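Accueil > Projets soutenus > Cellule Cotlow > Rapports d'avancement

Rapport d'avancement no 8 : la cellule à deux bras, réglages et entretien

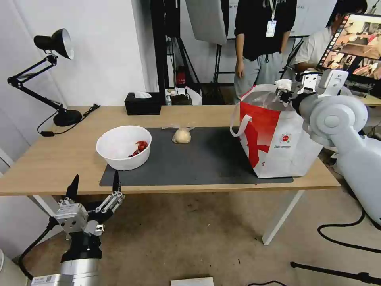 Temps de lecture : 4 minutes

Mars — par le responsable de la cellule, atelier de Grorkerham

Le rapport précédent se terminait sur une promesse, celle de rendre la cellule Cotlow « pleinement disponible » avant la fin de l'hiver. L'adverbe était de trop. La cellule est disponible, elle l'est même plusieurs heures de suite, et le présent document explique à la fondation Dudivach où sont passés le temps et l'argent du trimestre.

État général

La tâche de référence n'a pas changé : mettre en sac de petits articles posés sur un tapis gris foncé, l'un des bras tenant le bord du sac, l'autre allant chercher la marchandise. Nous avons gardé le grand sac blanc et rouge à anses en boucle, un bol en plastique blanc et un article rond emballé dans un film transparent noué sur le dessus. Le nœud, avec ses bouts qui dépassent, a coûté plus d'heures de réglage que tout le reste du catalogue. Il offre une prise commode aux doigts de la pince, qui en abusent.

Sur le trimestre, nous avons enregistré 521 cycles complets, c'est-à-dire terminés sans que quelqu'un ait eu à tendre la main. L'objectif inscrit à la convention était de 200. Nous aimerions nous en féliciter davantage, mais l'objectif avait été fixé par nous, un soir de découragement.

Pince du bras gauche

Les deux doigts noirs à bout effilé ont été remplacés en janvier. Les anciens avaient pris un jeu latéral qui n'apparaissait sur aucun relevé et que tout le monde voyait à l'œil nu. Depuis, nous appliquons la routine suivante à chaque mise en route : fermeture à vide, contrôle de l'alignement des pointes, ouverture complète, puis resserrage des petites vis du corps de pince au tournevis dynamométrique. La tentation de serrer « au sentiment » a été combattue par une note de service, puis par la disparition du tournevis ordinaire.

Le câble noir qui descend de la pince reste le point faible. Sa gaine s'était pincée deux fois au même endroit, dans un mouvement de repli que le logiciel jugeait élégant. La trajectoire a été modifiée et le câble a reçu une boucle de mou supplémentaire. À surveiller.

Bras de maintien du sac

Le bras blanc, à droite de la table, serre le bord supérieur du sac entre ses doigts clairs. La difficulté est connue : trop de force et le bord se froisse, pas assez et le sac s'affaisse au moment où l'article arrive. Nous avons retenu une consigne basse, rehaussée pendant les 15 premières secondes du cycle. La valeur n'a rien de théorique. Elle a été trouvée un après-midi, en essayant toutes les autres.

L'étalonnage de l'articulation circulaire du haut a été refait après le déménagement de la table. Celle-ci avait été déplacée de la largeur d'une main, pour laisser passer un chariot. Le bras a continué pendant deux jours à saisir avec assurance un sac qui se trouvait ailleurs.

Éclairage et poste de travail

La lampe articulée noire est fixée dans nos procédures comme un instrument à part entière. Un repère sur le plateau indique désormais la place de son socle — les mesures de février, prises avec la lampe orientée au goût de chacun, sont inutilisables et ne figurent pas dans le total. Son cordon pend toujours sur la gauche de la table. Une goulotte est commandée chez Partington, pour la troisième fois, la référence ayant changé entre chaque devis et chaque commande.

Au sol, les câbles du côté droit forment encore des boucles dans la zone de passage. Le chemin de câbles prévu au budget sera posé en avril, avant la visite de la fondation et, nous l'espérons, avant la première chute.

Dépenses et suite

Le poste « consommables » dépasse la prévision. Il contient les doigts de pince, deux gaines et une quantité de sacs que le service des achats nous a demandé de justifier par écrit. La ligne « maintenance externe » est en revanche intacte, le technicien du fournisseur ayant réglé par téléphone l'unique panne sérieuse : un connecteur mal enfoncé.

Pour le prochain trimestre, nous demandons le report du solde de maintenance sur l'achat d'un second jeu de doigts pour le bras de maintien. Il n'en existe qu'un, ce qui donne à chaque nettoyage une certaine solennité.

Documents liés

Rapport d'avancement no 7 : réception des bras et premiers essais
Fiche d'entretien : contrôle de la pince à la mise en route
Note de service : usage du tournevis dynamométrique
Plan de câblage de la cellule Cotlow, version révisée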